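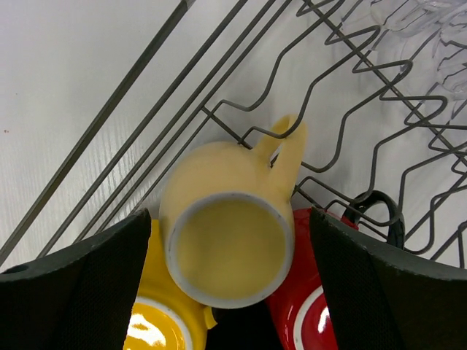 Norik Finger Set, Revision 3
Padded fingers for tabletop gripper arms
Made by Trillham

In stock. Sold in pairs, left and right. A two-arm cell needs two pairs.

Safety notice, 2024-09-26: Revision 2 fingers must not be used for lifting items out of wire racks, baskets or any other open grid. Please read the notice below before you order spares for an older cell.

What the fingers are for

The Norik set is a pair of black fingers with a textured pad on each inner face. They are meant for smooth, rounded household items that are hard to hold with bare plastic: mugs, cups, bowls, short bottles. The fingers fit the Sidix gripper body and go on with the screws already in it. No change to the arm is needed, but the closing position has to be taught again after every finger change.

Most of our customers run them on paired arms over a shared table, with a rack or basket on one side and open space on the other. Glazed mugs are the most common load and also the one that gave us the trouble described on this page.

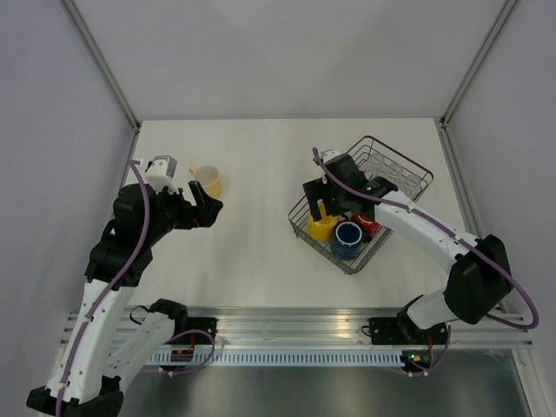 What went wrong with Revision 2

In January a customer reported that an arm had lifted a whole rack off the table during an unloading job. The gripper had hold of one mug. The mug's handle was caught under a rack wire, and the arm kept going up. The rack came with it, tipped, and dropped its load. Two glasses broke. The operator was outside the guard and was not hurt.

We asked other users to check their logs and received 41 reports of handle snags. In 10 of them the item left the fingers while the arm was moving. The rest ended in a stop or were cleared by the operator.

We found two causes, and they add to each other.

First, the Revision 2 pad was glued along its top edge only. Under a sideways pull the lower part of the pad could peel and fold under. The mug then turned in the grip, and the handle swung further into the wires.

Second, our setup sheet gave a lift speed that was too high for rack work. At that speed the Sidix controller could miss a slow rise in load in the first part of the lift. The controller was working as set. The number on our sheet was wrong, and we have withdrawn the sheet.

What changed in Revision 3

The pad is now held by a border on the finger shell as well as by glue, so the edge is not exposed.
The pad is a closer weave, and it wears more evenly.
The setup sheet has a separate section for racks, with a slower lift and a short pause after the first part of it. If the load reads high at the pause, the arm lowers the item and opens.

The pause adds some 3 seconds to each pick. It can be switched off in the settings for work on a flat table. Leave it on for any job with wires, slots or dividers.

Loading the rack

Handles are the main risk, whichever way up the mugs are. A handle lying over a wire will usually come free on a straight lift. A handle that goes under or through a wire will not, and the approach angle has to be changed or the mug moved by hand with the arms powered down.

Tight groups need care too. When mugs touch, a finger pushed in between them can lift the neighbor. Start at the outside of the group and work in. Keep glassware at the far end of the rack and outside the arm's path — a dropped mug is cheap to sweep up, a broken glass in a grid takes a long time to clear. 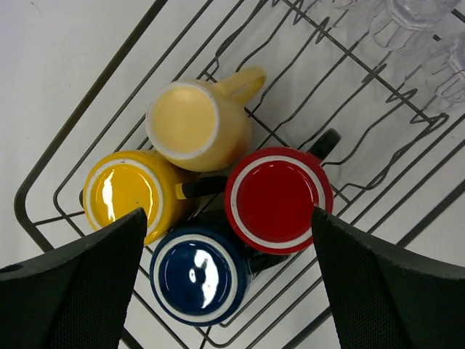 Cream, yellow, red and navy mugs, upside down and close together in a wire rack.

If an item snags

1. Press the stop. Do not reach in while either arm is powered.
2. Release the load from the panel by lowering, then opening. Opening first lets the item fall.
3. Power down both arms, including the one that was not lifting.
4. Free the handle by hand and look at the wires for bends.
5. Check both pads for lifted edges. Replace the fingers as a pair.

Exchange of Revision 2 fingers

The revision number is molded on the back of each finger. Revision 2 pairs are exchanged free of charge, used or unused, with or without a receipt. Send the old pair to Trillham, marked for Baranauskienė, Product Support, and include the serial number of the gripper body. Fingers with no number are Revision 1, which had bare faces and is not part of this notice.

In the box: one left finger, one right finger, setup sheet, spare screws. Gripper body and arm sold separately.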